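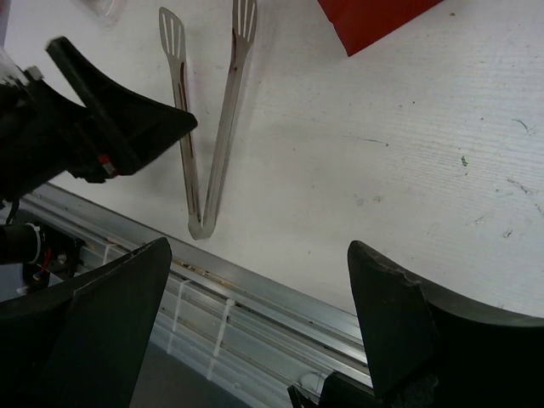
Futero Bakery invites applications for the position of Counter and Packing Assistant at its Grønli shop. The assistant serves customers, fills paper bags to order and keeps the service area clean. Baked goods are handled only with steel tongs with slotted tips, and the successful applicant will be trained in their use and care.

Reference 1451. Applications are accepted through June.

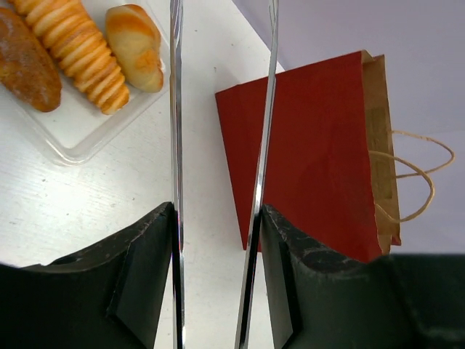 By the Futero Staffing Office

Duties include setting out rolls and ridged pastries on clear plastic trays before opening, which is at 7 a.m. The assistant places each order in its bag and hands it to the customer — heavier items first, soft items last.
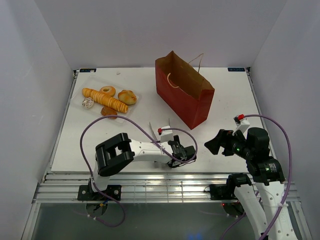

Requirements

Applicants must be able to stand for a full shift of 4 hours and lift trays safely. Experience in food service is welcome but not required. A food handling certificate must be obtained within 90 days of hire — Futero pays the fee. 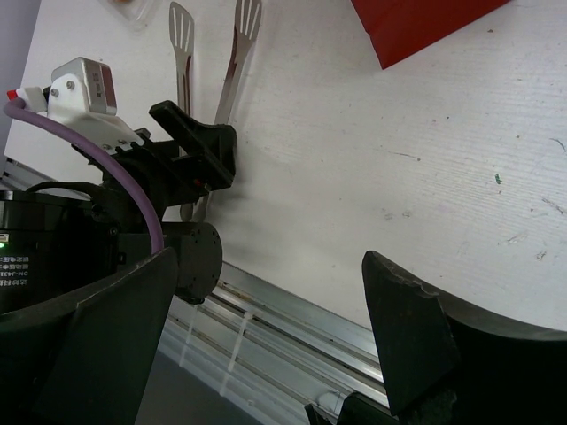 Photo: Skurex / Futero Bakery

Utensils are washed and inspected at the end of every shift, and this work is paid at the regular rate. To apply, send a letter and a résumé to the Staffing Office, Futero Bakery, P.O. Box 3881, Grønli. Selected applicants will be invited to a short interview and a paid trial shift.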